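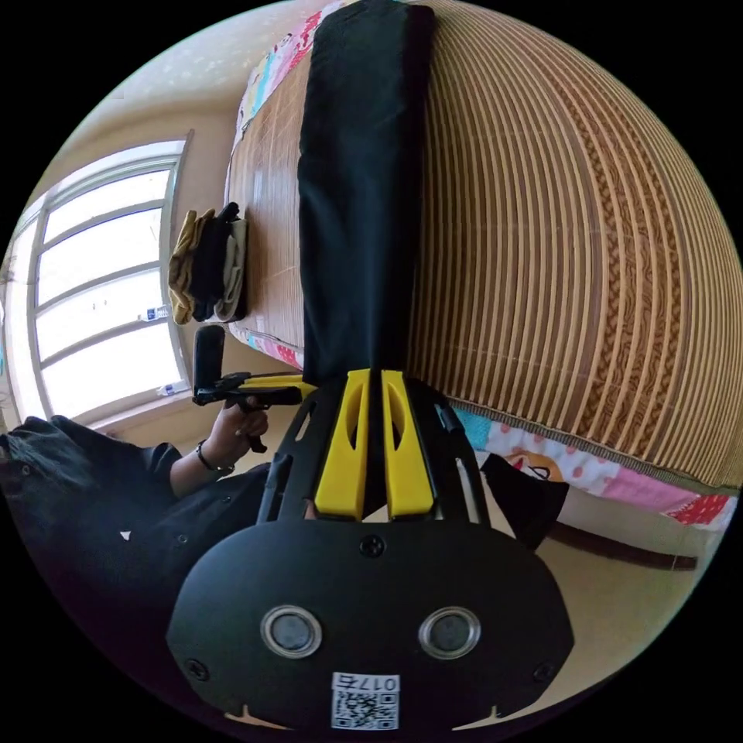
Gripper shut itself off halfway through the laundry again, so writing this up before I forget. Mine is a Cundetti two-finger arm, second hand from a shop in Tratham, does folding and picking up and not much else. The fault was pinching. It closed on a dark sleeve, didn't let go, motor kept pulling until the breaker tripped. Black on black is the worst for it. A long black strip of fabric on a slatted sleeping mat, yellow fingers pointing straight at the end of it, looks like the easiest pick in the world. But the fingertips go down past the cloth and catch the weave underneath, and then you're dragging the whole mat.

What to do when it jams

Hit stop first. Don't pull the cloth. I pulled the cloth and now have a shirt with one long arm.

Power off at the wall, not just the button. Wait 2 minutes. The fingers stay tight for a bit after the light goes out and they will get your thumb.

Then the release screw, quarter turn. If it's stiff a drop of Szűcs machine oil, wipe off the extra or it ends up on the sheets.

Error 1373 on the little display = grip held too long. Manual says call service. I just cleared it, but if it comes back the same day stop using it, mine did and the gear was chipped.

Stopping it from happening

Lay a plain light towel over the mat or quilt before you start. Smooth one, no loops. Fixed most of mine.

Grip force was set to 100 from the shop. Way too high for clothes. I keep it around 40 now, jeans need a bit more.

Bunch the end of long thin things up a little so there is something to grab. Flat is bad.

Blinds down if the bed is by the window. Strong daylight from the side and it misjudges the edge, worst at 4 in the afternoon in my room.

Finished pile goes well out of reach. It went back for a folded stack once and undid teh lot.

Bag straps, drawstrings, anything hanging off the side of the bed, tuck them in or move them. A strap round the wrist joint is how I lost the first cable.

Bracelets and watches off if your hands are near the fingers. Sleeves up too. Kids and cat out of the room.

Cleaning

Lint in the finger joint is half the trouble. Old toothbrush, dry. Every week in November when the sweaters come out, otherwise when you rember. Don't use compressed air, it pushes the fluff in deeper.

Replacement pads from Ilcombe fit if you trim the corners. Got two pairs, the softer ones slip on silk.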